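How I Store Coffee Beans So They Last

I buy beans in big bags and used to let half of them go stale (so sad!), so now I split them up the day they come home.

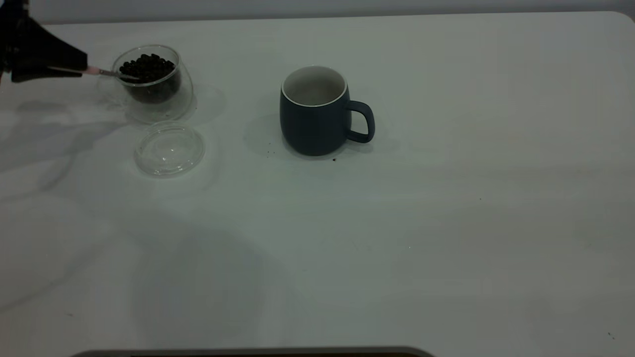
Britt-Marie Moen wrote to me that she freezes hers in small jars and never opens one until it has thawed all the way. I tried it, love it!

Weigh out 235 grams per jar, fill right up to the top, screw the lid on tight and write the month on some tape. Mine says June. Then into the freezer, way at the back.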